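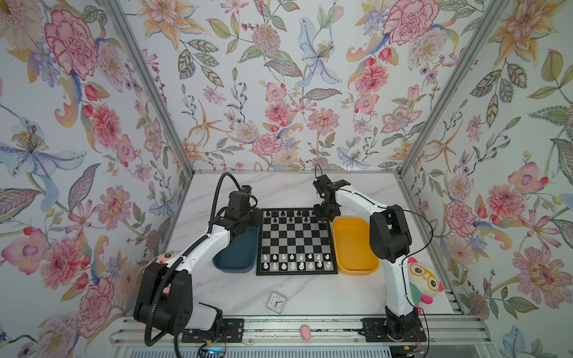

Vaseddale Floral Wallpaper, Full Roll

Taltwood / Wall Coverings / Large Flowers
Pattern no. 181
Background: pale bluish white
Sold by: the full roll
Availability: in stock, new printing

Vaseddale is our wallpaper with the large flowers. It has pink carnations, peonies in coral and salmon, lilies in lavender blue, and an orange flower similar to a tiger lily. Between the big blooms there are thin stems and small sprigs with berries, so the background does not look empty when you stand close to the wall.

Many customers ask if such a big pattern is suitable for a small room. In our opinion, yes. A large flower in a small room can look calmer than a tiny flower which is repeated hundreds of times. It is used in hallways, in guest bathrooms with a window, behind a bed, inside a closet, and also for lining shelves and display boxes. If you are not sure, please order a sample first and keep it on the wall for a few days. Look at it in the morning and again in the evening with the lamps on. The blue of the background becomes more gray under a warm lamp.

Specifications

Width of roll: 2 feet
Length of roll: 12 yards
Area of one roll: 72 square feet, before trimming
Vertical repeat: two feet
Match: straight
Material: non-woven base with a matte washable surface
Hanging method: paste the wall
Edges: trimmed at the factory, ready to butt together
Removal: comes off dry in full strips if the wall was primed
Light resistance: good
Weight of packed roll: three pounds

How many rolls do I need?

Please do not calculate only with the square feet. With a pattern like this one you lose some paper at every strip, and the number from the area is then too low. It is better to count strips.

Measure the width of each wall in feet and divide by two. If the result is not a whole number, go up to the next one. This is your number of strips. Then measure the height at both ends of the wall, as many older houses have a ceiling that is not level. Take the higher measure, add four inches for trimming, and go up to the next full repeat.

For a wall eight feet high, each strip is cut at ten feet. One roll gives three strips of this length, and six feet will remain. Do not throw the rest away. It can be used over a door or under a window, and also for a repair later.

A wall eight feet high and 12 feet wide needs six strips, so two rolls. We advise one additional roll for a complete room. Unopened rolls can be returned to us, see below.

Do not subtract doors and windows unless they are wider than one strip and go nearly to the ceiling. People often do this and then miss one roll at the end.

About the printing batch

The present printing consists of 1,445 rolls, all with the same batch letter. The earlier printing, delivered until April, had a slightly warmer salmon in the peonies. The two printings should not be put side by side on one wall. If you have rolls at home from before and need more, write to us with the batch letter from the label. We keep a small quantity of the older rolls for this purpose, although we can not promise it for every order.

Which paste to use

Vaseddale is delivered without paste. We recommend Jetari Ready-Mixed for non-woven papers, which we sell in a small tub and in a large tub. The small tub is sufficient for two rolls on a primed wall. A powder paste is also possible if it is meant for non-woven paper and is mixed a little thicker than for usual paper.

Please do not use the strong paste for vinyl coverings. It will hold the paper, but it makes the removal difficult and may take pieces of plaster with it.

Preparing the wall

The wall must be clean, dry, smooth and of one color. The last point is sometimes forgotten. The background of Vaseddale is light, and a dark paint or a filled hole may show through. Use a white wallpaper primer over dark paint, over new plaster and over gypsum board. Leave it to dry overnight.

Remove old paper completely. Fill cracks, sand them when the filler is hard, and wipe off the dust with a damp sponge. Glossy paint should be sanded lightly until the shine is gone.

Hanging the paper

1. Check the labels of all rolls before you cut. Pattern number and batch letter must be the same.
2. Decide where a large bloom should be at the top of the wall. A carnation that is cut in half by the ceiling looks like a mistake, so move the pattern a few inches if necessary.
3. Draw a vertical line with a level or a plumb line. Never trust the corner of the room.
4. Cut the first strip and lay the second beside it on the floor. Match the flowers, then cut.
5. Put paste on the wall with a roller, a little wider than the strip. Use a brush near the ceiling and the baseboard.
6. Hang the strip from the top along your line. Smooth it from the middle to the sides with a soft wallpaper brush.
7. Place the next strip edge to edge. Do not overlap and do not pull, or the seam will open when it dries.
8. Trim at the top and the bottom with a sharp blade and a wide metal ruler. Change the blade after every second strip.
9. Wipe paste from the surface immediately with a clean damp sponge.

Inside corners: do not fold a full strip around. Cut it so that one half inch goes around the corner, then begin the new wall with the remaining piece on a new vertical line. A small difference in the pattern will be there, but in a corner the eye does not find it easily.

Keep the windows closed while the paper dries, and do not turn the heating up.

Small projects

For boxes, panels, drawers and the back of a bookcase, one roll is normally more than enough. Raw wood and MDF must be sealed before pasting. On a narrow panel, choose first which flower you want in the middle and cut from there, even if this wastes some paper. For drawers, we suggest to cut the piece one eighth of an inch smaller than the bottom so that it does not curl at the sides.

Cleaning and care

Dust can be removed with a soft dry brush. Fingerprints and small spots can be wiped with a damp cloth and a little dish soap. Do not rub, and do not use a powder cleaner, alcohol or a melamine sponge, as they make shiny places on the matte surface.

The paper is not suitable for the inside of a shower or directly behind a stove. For bathrooms, a fan or a window is needed.

Goes well with

Olatunji Plain, in pale blue or coral. This is a wallpaper without pattern, in the same width and with the same matte surface, and we keep its colors close to those of Vaseddale. A usual solution is Vaseddale on one wall and Olatunji Plain on the others. It needs no matching and is therefore more economical in the number of rolls.

Jetari Wall Primer, white.

Taltwood Smoothing Brush, soft.

Samples

A sample is one letter-size sheet. It can not show the complete pattern, so we also offer a large sample with one full repeat. The cost of the large sample is deducted when you order two or more rolls. Please note that samples may come from an earlier batch.

Shipping and returns

Rolls are packed in a stiff carton. Please open it at delivery and look at the ends of the rolls, where damage happens most often. Report any damage before hanging. We can not replace paper after it has been cut, except in case of a printing fault, and then we ask that you stop after the third strip and contact us.

Unopened rolls in good condition are accepted for return within two months. Samples, opened rolls and tubs of paste are excluded.

Page updated 2019-05-21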